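Wullum T2 Two-Arm Table Clearing System

Product overview

The Wullum T2 is a two-arm robotic workstation intended for clearing, sorting and resetting tables after meals and breaks. It is offered to research laboratories, training kitchens and facilities departments that wish to evaluate automated chore work under ordinary conditions. The T2 is supplied as an evaluation system. It is not offered as a replacement for cleaning or catering staff, and it should be operated with a trained attendant present at all times.

Prospective purchasers frequently ask whether a machine of this type is ready to take over household or workplace chores. The position of Wullum is that certain parts of the work can be automated today, that other parts can be automated with supervision, and that a considerable remainder cannot. The sections below are arranged accordingly, so that a purchaser may compare the stated capabilities with the work that is to be done.

What the T2 includes

Two articulated arms with multi-fingered hands
Head-mounted camera assembly
Base cabinet with controller and power supply
Attendant station with hold-to-run control and emergency stop
Two sets of replacement fingertip covers
Dreltoletti task software, standard edition, with a license for one workstation
Printed operating manual and site preparation guide

Mobile bases, tool changers and sealed covers for wet areas are quoted separately.

Intended work

The T2 is designed for table surfaces at standard desk or dining height. Within that area it can be set up to pick up an item, identify the category to which the item belongs, and place it in a bin, a bowl, a tray or a bag. Categories are defined by the customer during commissioning. Most sites begin with three: waste, recycling, and items to be kept.

The task library in the standard edition contains 108 item types. These are drawn from cups, cans, bottles, cutlery, food packaging, small produce and wrapped bakery goods. Additional item types may be taught by demonstration. Up to 16 demonstrations are needed for a rigid item; soft and transparent items should be discussed with the applications group before any schedule is agreed.

Assessing a table before automation

Customers are asked to consider the table as it is commonly left, and to avoid preparing a tidy version of it for assessment. A break table after lunch may hold food that is still good, packaging that is partly full, containers lying on their sides and small loose items that have no container at all. Each of these presents a different level of difficulty, and the difficulty is seldom related to the size of the item. 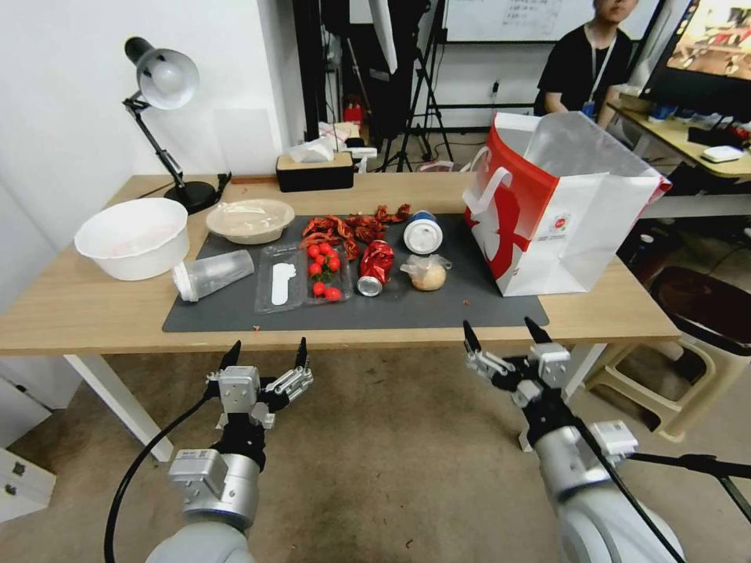

Mixed table: food container, crushed can, cups, dried chilies and bagged bread on a gray mat.

Rigid, opaque items with a stable shape are handled with the highest reliability. A bowl or a plain cup presents a clear outline to the camera and a firm edge to the fingers. A crushed can is more demanding, as no two are crushed alike, but the material is stiff and a poor first grip does little harm.

Clear plastic is a known limitation. A transparent cup lying on its side may be seen only in part, and the arm may approach at the wrong height. The same applies to hinged food containers, which bend when lifted from one side. Where such a container is open and still holds food, the T2 will by default stop and request a decision from the attendant. This default may be changed, but Wullum advises against doing so during the first month of operation.

Small dried goods, such as whole chilies, are difficult for a separate reason. They are light, they break, and they tend to lie across one another. The hands can lift them singly. Collecting a scattered pile in this manner is slow, and a person with a brush or a cupped hand will complete the work in a fraction of the time. Customers whose tables regularly carry loose goods should plan for this portion of the work to remain manual.

Bagged bread and similar items can be lifted by the loose part of the bag or by the item itself. The second method is more dependable but may compress the contents. Grip force for bakery goods is set low at the factory and may be adjusted at the attendant station.

A mat in a single dark color assists the camera in separating items from the surface. It is recommended, although not required. Mats should be fixed or heavy enough to stay flat, as a mat that lifts at one corner will interfere with the approach of the fingers.

Readiness by task

The following ratings apply to the standard edition as shipped. "Routine" means that the attendant is not normally required to intervene. "Supervised" means that intervention should be expected. "Not offered" means that the task should not be included in an evaluation plan.

Moving empty opaque cups and bowls to a tray: Routine
Placing cans in a recycling bin: Routine
Lifting wrapped bakery goods: Supervised
Moving clear cups and containers: Supervised
Closing a hinged food container: Supervised
Placing items into an open paper bag: Supervised
Picking up single pieces of small produce: Supervised
Gathering loose dried goods: Supervised, reduced speed
Wiping crumbs and spills: Not offered
Deciding whether food is fit to keep: Not offered
Handling glassware, knives or hot vessels: Not offered

Ratings are reviewed with each software release. A rating is raised only after the task has been carried out at a customer site as well as in the Wullum test room.

Results from evaluation sites

The first T2 systems were placed with Simões, an operator of staff dining rooms, and with the household technology laboratory at Sotdale. Both sites used the standard edition without custom programming.

At Simões the system was assigned to one table at the end of the lunch period. Of the item categories presented during the trial, 59 percent were cleared without any action by the attendant. The remaining categories consisted chiefly of clear packaging, paper napkins and food left in open containers. The site has retained the system for the clearing of cups and cans and has returned the other work to its staff.

The laboratory at Sotdale examined domestic tasks, including the sorting of groceries after shopping. Its report drew attention to the time lost when an item must be passed from one hand to the other, and to the number of occasions on which the machine was capable of the movement but lacked the judgment to begin it.

"We were asked whether the equipment could clear a table, and the correct reply depends on the table," said Satish Rastogi, applications manager at Wullum. "A customer who sends us a fair account of an ordinary afternoon will receive a fair account of what the system will do with it. We would prefer to decline a task at the quotation stage than to withdraw it after installation."

Site requirements

The workstation should be placed on a level floor. Low-pile carpet is acceptable. Thick or loose carpet is not, as small movements of the base reduce placement accuracy. The table must be stable and must not be fitted with casters unless these are locked.

Lighting should be even. Desk lamps may remain on the table, provided that they are not aimed at the camera and that their position is recorded during commissioning. Bags, tissue boxes and other tall items at the edge of the table should be entered as fixed objects so that the arms will move around them. If such an item is later moved by more than a hand's width, the table must be scanned again. The scan is started from the attendant station.

Cables at the wrists must hang freely through the full range of motion. The attendant should inspect them at the start of each shift and should not tie them to the forearm with adhesive tape.

Persons may work in the same room as the system. No person should reach over the table while the arms are powered. A clear distance of 2 meters is required on the operating side, and visitors should be kept outside this distance unless accompanied by the attendant.

Cleaning and care

Fingertip covers are removed by hand and may be washed in warm water with a mild detergent. They must be fully dry before they are refitted. The metal parts of the hands are to be wiped with a damp cloth only. Where the system has handled chilies, citrus or other irritant foods, gloves should be worn during cleaning and the covers should be changed before any other food is touched.

The hands are not sealed against liquids – a cup that has not been emptied should be treated as a reason to pause the task. Damage caused by liquid entering the palm module is not covered by the warranty.

Ordering and availability

The T2 is available by quotation. Each quotation is preceded by a table assessment, for which the customer supplies a list of typical items and a set of photographs taken at the hour when the work would normally be done. Assessments are carried out free of charge and do not oblige the customer to purchase.

Installation and attendant training are included in the purchase price. Rental terms are available to schools and public laboratories. An extended edition of the Dreltoletti software, with improved handling of transparent packaging, is planned for October. Registered owners of the standard edition will be offered the update on the terms set out in their license.

Specifications and readiness ratings on this page are current as of July 2020 and may be changed without notice. For assessments, spare parts and training dates, contact the Wullum applications group and state the serial number of the base cabinet where applicable.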